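Chapter 5
Reading the Parables in Their Setting

In the last chapter we studied how the letters of the New Testament were written, carried and read aloud. Now we turn to a different kind of text. A parable is a short story told to listeners who knew the fields, the coins and the household customs which it mentions. We do not know them in the same way, and so we must read more slowly.

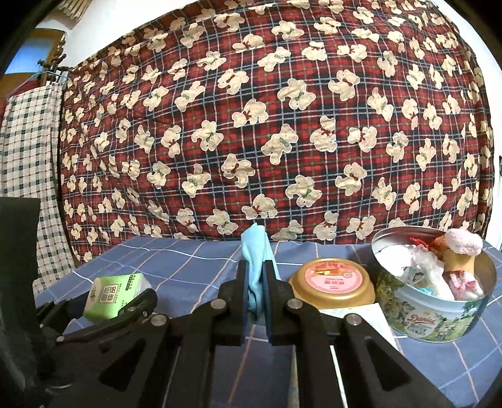
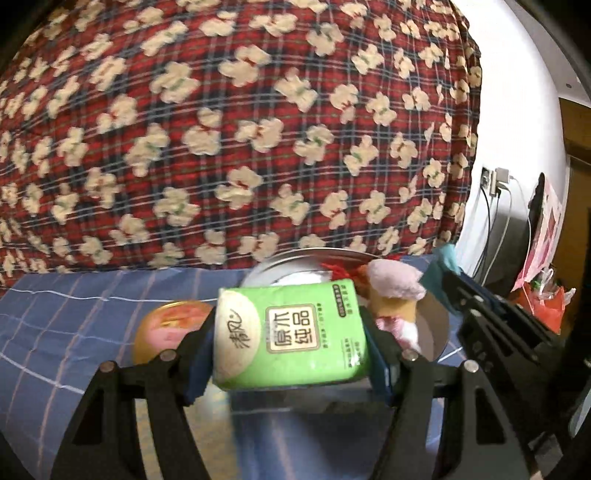
Why did Jesus teach so often in parables?
A story asks the listener to take a position. In Luke 10 the lawyer wants a definition of the word neighbour, and he receives a story about a man on the road to Jericho. At the end he must answer his own question.

This chapter treats 2 parables at length: the sower (Mark 4:1–20) and the two debtors (Luke 7:36–50). The first comes with an explanation inside the Gospel itself. The second is told at a dinner table, and the behaviour of the guests and of the host belongs to its meaning. Students should read both passages in full before they continue, if possible in more than one translation.

5.1 The numbers in a parable

In the story of the two debtors, one man owes 500 denarii and the other owes 50. A denarius was the ordinary wage of a labourer for one day. The smaller debt is therefore already heavy for a poor family, and the larger one is most of two years of work. Neither man is able to pay. Many readers pass over this sentence quickly – their attention goes to the difference between the sums – but verse 42 puts both debtors in the same condition before it says that both are forgiven.

5.2 Older and newer ways of reading

For many centuries interpreters gave a hidden meaning to each detail. In the Good Samaritan, the inn was understood as the Church and the oil as comfort or hope. Later scholars preferred to look for one main point in every parable. The Hosmont Reader, from which several exercises are taken, stands between these two positions, and we will follow it in most places. Where we depart from it, a note in the margin explains the reason.

Before you begin section 5.3, write down in one paragraph what you believe the seed represents in Mark 4. Keep this paragraph. You will need it again for the exercise on page 80.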